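Brondlow Two-Arm Teaching Station

Home / Teaching Stations / Brondlow

The Brondlow is a bench station for showing a pair of robot arms a task by remote control. The operator sits at a separate desk with 2 hand controllers and moves the arms through the job from start to finish. Joint positions, gripper openings and video are saved together under one session name.

Most shops begin with sorting work. Hand tools suit it well – they vary in shape and need a different grip each time.

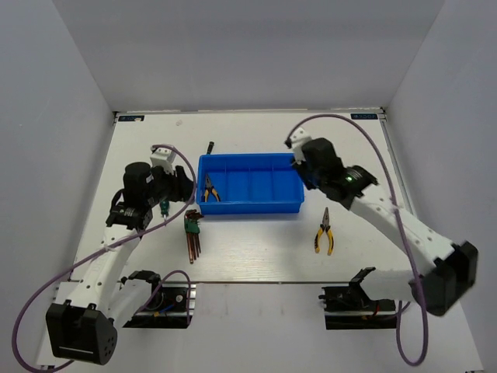 Sessions are reviewed in Marnenura, the software supplied with the station. Bad runs can be trimmed or thrown out before training. In our own shop, Morena Greco recorded 1,129 tool-sorting runs on one station without changing the gripper pads.

Supplied with each station:
2 arms with grippers
2 hand controllers
Marnenura license for one computer
Spare gripper pads

Setup takes one morning. Allow a further 20 minutes for calibration after moving the station.

The Dilamard foot pedal (start, stop and discard) is sold separately.

For lead times and quotes, contact Lucinda Holloway in sales.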